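Community Help: Dining Out and Restaurants

Private room minimum spend and the set menu – what is normally counted?

Posted by Hiba Dabbas

I am arranging a dinner for my department in July and would be grateful for guidance from members who have dealt with private dining rooms before. The restaurant we have in mind is Clundetti, which offers a room at the back with its own entrance. The room carries a minimum spend of $2000 on any evening from Thursday onward. Our party is expected to be between 24 and 30 people, and the final number will not be known until shortly before the date.

The events manager has sent two documents. The first is a set menu with a choice of two starters, three mains and one dessert. The second is a one-page agreement stating that the minimum spend is "exclusive of applicable charges." I have asked what this means and was told that it is standard wording. I would like to understand it properly before I sign, as the deposit of $395 is not refundable.

My particular concerns are as follows. Does the service charge usually count toward the minimum, or is it added afterward? If fewer guests attend than planned, are we generally billed for the missing meals as well as for any shortfall on the room? Finally, two of our guests do not eat meat, and the only meatless main on the set menu is a mushroom risotto, which one of them cannot have because of a dairy allergy. Is it reasonable to request a dish from the regular menu, and should that request be made in writing?

I should add that I have eaten in the main dining room on several occasions and have no complaint about the food. The braised short rib is very good, and the bread is served warm with a dish of white beans and oil that my colleagues still mention. My questions concern the paperwork only.

Tang

Good afternoon. In my experience the service charge is not included. You will pay the minimum and then the service on top of it. Ask them.

The short rib is indeed very good, although I found the portion smaller on the set menu than on the regular one.

Privus

I managed bookings for a hotel restaurant for 9 years and later for an independent dining room, and I would offer the following for your consideration. Practice differs from one house to another, so the written agreement should always be treated as the final word.

The phrase "exclusive of applicable charges" ordinarily means that only food and drink count toward the minimum. Sales tax, service, room setup, cake cutting and any hired equipment are then added to the bill. On a minimum of $2000 this can make a considerable difference to the total, and it is proper to ask for a sample bill before signing. A well-run restaurant will prepare one without hesitation. If the manager declines, please ask at least for the service percentage and whether it is calculated before or after tax.

With regard to attendance, there are two separate matters which are often confused. The minimum spend applies to the evening as a whole. The guaranteed number applies to the set menu, and is the number of meals the kitchen will prepare and charge for. You will normally be asked to confirm the guaranteed number some days in advance. After that point it may usually be raised by one or two, but it may not be lowered. If your numbers are uncertain, I would advise guaranteeing the lower figure and requesting that the kitchen hold capacity for up to 6 additional guests.

If the food and drink fall short of the minimum, the difference is generally charged as a room fee. Some restaurants will instead allow the balance to be used on the same evening, for example on wine, a cheese course or boxed desserts for guests to take home. This is worth raising in advance, as the staff on duty that night may not have the authority to agree to it.

You should also establish what is provided with the room. Printed menus, place cards and flowers are sometimes included and sometimes not. Table linen is a common source of disagreement. White cloths and napkins are nearly always part of the room, while colored ones may carry an extra charge per table. Certain restaurants permit the host to bring colored napkins, provided they are delivered pressed and counted. If you choose to do so, they should be washed before the event and separately from anything pale, as new dye tends to run. 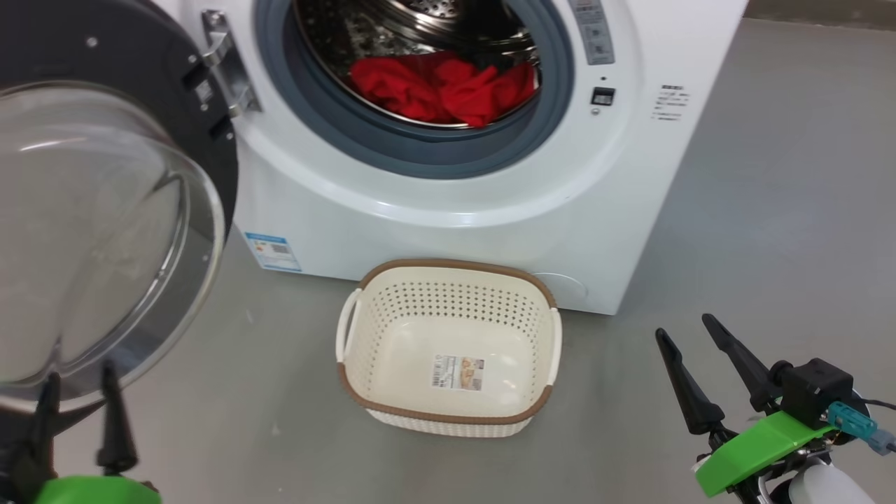

Wash red fabrics on their own.

On the question of dietary needs, a request of this kind is entirely reasonable and should be made in writing, with the name of the guest and the nature of the restriction. An allergy must be described as an allergy. Kitchens treat preferences and allergies differently, and the word used on the booking sheet will determine how the plate is handled. Risotto is frequently finished with butter and cheese, and it can often be prepared without either if notice is given. Please ask also about the stock. A separate dish is the safer course if the base has been made in advance.

I would further suggest that you confirm the following points by email and keep the reply:

The hour at which the room is available and the hour at which it must be vacated.
Whether the deposit of $395 is deducted from the final bill.
Whether guests may order individually from the bar, and whether such orders count toward the minimum.
The name of the person who will be in charge of the room on the evening.

The third point deserves attention. In many rooms, drinks paid for by guests at the bar are recorded on a different account, and the host receives no credit for them.

Nero

The reply from Privus covers most of it. I held a retirement dinner in the back room at Clundetti last year and can add a few particulars, though terms may have changed.

Our deposit was deducted from the bill. The service charge was not counted toward the minimum. We were permitted to replace one main with a dish from the regular menu at no extra cost – a roasted cauliflower with lentils – and it was prepared without dairy at our request. It arrived at the same time as the other plates.

The room is warm when full, and the door to the main dining room was left open for part of the meal, so speeches are best given before the mains are served. Parking behind the building is limited.

Hiba Dabbas

Thank you all. I have written to the events manager requesting a sample bill and have asked for the cauliflower by name. I have also asked about drinks ordered at the bar, which I had not considered. I will post her reply here when I receive it.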